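Plavby Community > Home Studio > Backdrops and Rigging

We use cookies to keep you signed in and to remember your display settings. Accept / Manage

Black cloth backdrop sags in the middle and shows every crease

I have a spare room I use for product shots and the occasional talking-head video. The back wall is covered with a black cotton backdrop, 3 meters wide, held along the top edge with clips. By the next morning it has dropped in the center and there are diagonal folds running from the corners. The folds pick up light from the ceiling panel and show as gray lines in the footage. I have ironed it twice. The ceiling panel can't be dimmed. Is this a fabric problem or a hanging problem?

nusa_lightbox

Mostly a hanging problem. Diagonal folds that start at a corner mean the load is carried at the corners and the span between them is unsupported. More clips will help, but the better fix is a pole pocket. Fold the top edge over 63 mm, sew or iron-on tape it, and run a tube through. The tube takes the load evenly and the cloth falls straight.

If you don't want to sew, put a clip every hand width and work outward from the center. Then weight the bottom edge. A length of chain in the hem works. So does a second tube.
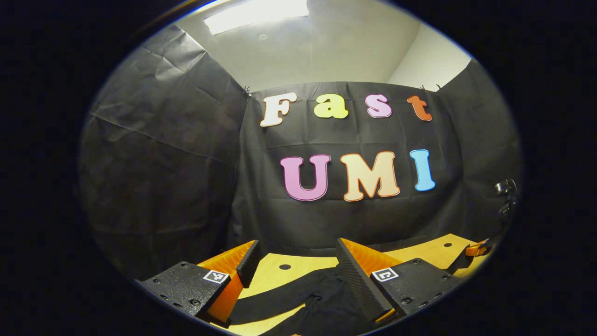

Black cloth on three sides, center piece clipped along the top, letters on the back.

Side walls matter too. If you hang black on the left and right, keep those sheets separate from the back one. When two sheets share a clip at the corner, the heavier one pulls the lighter one out of line and you get the folds you describe.

Posted by Hollmann_grip

just buy a wrinkle free one. I got the Kiter stretch panel in November and never ironed it. not cheap though

Posted by tapeandbulbs

The stretch panel is a reasonable option, but check its finish first. Many stretch fabrics have a slight sheen and will reflect an overhead panel more than plain cotton does, even when perfectly flat. Hold a sample under the light at the angle you shoot from before you order.

On the fabric side: weight per square meter is the number to look for. Thin cotton creases easily and lets a pale wall show through. I use a 374 gram brushed cloth. It hangs flat after a night on the tube and needs steam only at the fold lines. Steam from the back, nozzle moving down, and leave it alone until dry. Ironing a hanging cloth from the front polishes the fibers and leaves shiny patches - these look like creases on camera and won't come out.

Two further points. Move the subject forward. At 1,330 mm from the cloth most small folds fall out of focus at f/2.8 on a normal lens. And expose for the subject, then pull the blacks down slightly in the edit. A fold that is one stop above the rest of the cloth disappears with very little correction.

If you pin or stick anything to the cloth, such as lettering, do it after it has hung overnight. Added weight on fresh cloth sets new creases around each piece.

Posted by matte_side_out

Filed under: backdrops, black fabric, small rooms, creases

Contact | Terms of use | © Plavby Community | Back to top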